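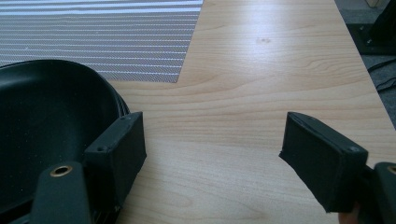 Frequently Asked Questions

Thank you for stopping by the Trutham Supper Table help page! We get a lot of the same questions from folks who are thinking about joining one of our shared suppers, and we've tried to answer them the way we would if you called us up on the phone, which means some of the answers run on a bit. If yours isn't covered, the number is at the bottom.

What is a shared supper, exactly?

It's a home-cooked evening meal at a neighbor's house, with people you may or may not already know. A host cooks the main dish, the guests bring the rest, and everybody sits down together at one table. There's no theme unless the host wants one, and no program. Some tables talk about gardens all night and some end up playing cards until much too late.

How many people come to each supper?

Most hosts set places for six or eight. The smallest supper we'll list is 4, counting the host, and those little ones can be lovely if big groups wear you out. If you'd like a small table, say so when you sign up and we'll do our best to match you.

Do I have to host?

No, and plenty of our regulars never have. Apartments can be tiny, some people have a new baby in the next room, and some just don't enjoy cooking for company. You are every bit as welcome as a guest. We do ask that you come to at least two suppers before you host one yourself, so you get a feel for how the evening goes.

What does it cost?

Joining costs nothing. Guests chip in toward the host's groceries, usually by way of the jar in the front hall, and you give what you can. Once a year, in August, we hold the big outdoor supper in Sriwong Park, and that one does have a ticket because we rent the tables and the tent. Members who find the ticket hard to manage should write to us quietly and we'll take care of it.

What should I bring?

The host will tell you when they confirm your seat, and it will usually be a side, a salad, bread, or something sweet. Please bring it ready to serve, in its own dish, with its own spoon. Hosts have a great deal going on in the last half hour and hunting for a seventh serving spoon is not how they want to spend it. Put your name on the bottom of the dish with masking tape! We have a shelf of orphaned casserole lids at the office and would dearly love to send them home.

I have food allergies. Can I still come?

Yes, please do. There's a space for allergies on the sign-up form, and the host sees it before planning the menu. These are home kitchens, though, and we can't promise that any dish is completely free of a particular ingredient. If your allergy is a severe one, have a talk with the host ahead of time, and bring something you know is safe for you. No host has ever been offended by that, as far as we've heard.

Can I bring my children?

That's up to the host, and each listing says whether kids are expected. Family suppers start at 5:30 so the little ones can get home to bed. The rest generally start at seven.

Where do the suppers take place?

All over the Trutham area, and out as far as Zilen on the other side of the river. We have more than 50 hosts on the list now – when we started it was just a few kitchens on Volent Street – so there's a fair chance of a table within walking distance of you. You'll get the exact address after the host confirms.

What if I need to cancel?

Things come up, we understand. Let the host know by noon on the day, by phone if you can, so they don't cook for an empty chair. If you were bringing the bread, it's kind to drop it off anyway or find somebody who will, but nobody will hold it against you if you can't.

I'd like to host. How fancy does my house have to be?

Not one bit fancy. Mismatched plates are fine, and so are folding chairs and a piano bench. Clear off the table, wipe it down, put out whatever placemats or cloth you have, and make something you've made before (a first try at soufflé can wait for another night). A pot of soup or a pan of something baked feeds a crowd without much fuss. We can lend you chairs and a coffee urn if you ask a week ahead.

May I pick my own guests?

You can save up to half the seats for friends. The others go to whoever signs up, and we'd ask you to keep it that way even when it's tempting not to.

Is alcohol allowed?

Host's choice again, and it's marked on the listing. Guests who bring a bottle should check first.

How do I sign up?

Fill out the form on the Join page, or come by the office at 42 Volent Street any weekday morning between nine and noon, side door, up the ramp. Paper forms are on the windowsill. Once you're in, new listings arrive by email every other week, or by regular mail if you'd like that better. To reach us by phone, call extension 943 through the Trutham town switchboard and leave a message – we check it every afternoon and will call you back.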